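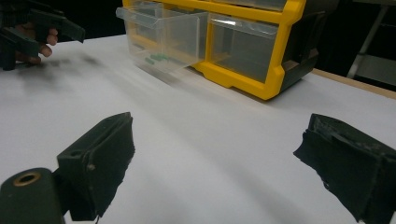
4. Compare the finger pads

Now the fun part – trying both Erovham pad sets on the same drawer task!

1. Fit the soft pads to both Stilier hand grippers.
2. Open and close each gripper 13 times.
3. Pull out one organizer drawer, pick up a small green piece and set it on the white board.
4. Repeat for 16 runs, then swap to the firm pads.

Note: Log every miss. Slips tell you a lot about a pad!

Caution: Keep cables clear of the fingers. 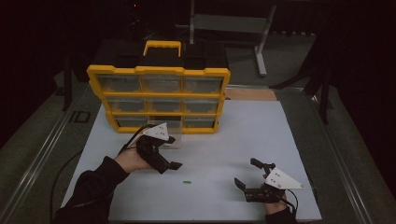 Can I use a different pad on each hand?
Mixed pads work fine – just write down which hand has which, and do a full set of runs before you change them.

5. Save your results in Fotix before you unplug the grippers.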